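Salar Arm: Progress Report for February

The Salar arm has now completed its second month on the bench at the Tokley workshop. This post records the state of the build and the decisions taken since the previous entry. Members who intend to use the shared controller should read the section on current limits before powering anything on.

The shoulder and elbow joints were finished in January and have required no further adjustment. The wrist was rebuilt after play was found in the bearing seat. The replacement seat was turned on the MacLeod lathe and pressed in with the original bearing. Total moving mass of the wrist and gripper is 364 grams, which the existing motor carries without complaint at full reach.

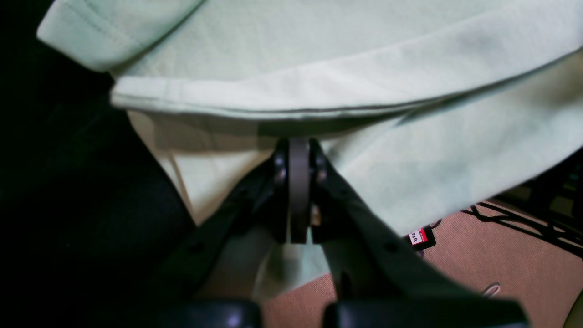 Work on garment handling has taken up most of the bench time this month. Rigid objects were dealt with earlier and are covered in the previous entry. Cloth places different demands on the control software, and the greatest difficulty has been choosing where to take hold. A rolled hem such as the one on the pale green garment, with its line of stitching along the lower edge, gives the two black fingers a thicker section to work against than a single layer would. The planner has therefore been changed to look for hems and seams first. Open areas of fabric are considered only when no edge can be found within 35 millimeters of the requested point.

The grasp routine was moved to Stultura, the scheduling program written for this project. Stultura now polls the motor current 16 times per second during closing and stops the fingers when the set limit is reached. The limit for cloth is stored separately from the limit for rigid parts. Users are asked not to overwrite either value, and to save any trial settings under their own profile.

Two items remain open. The wrist cable still rubs against its guide when the forearm is fully rotated, and a longer guide is being printed. The calibration file must also be reloaded by hand after each restart. A correction has been written but has not yet been tested on the arm.

Updated drawings for the bearing seat have been placed in the project folder, together with the parts list. The next entry will cover the cable guide and the first folding trials.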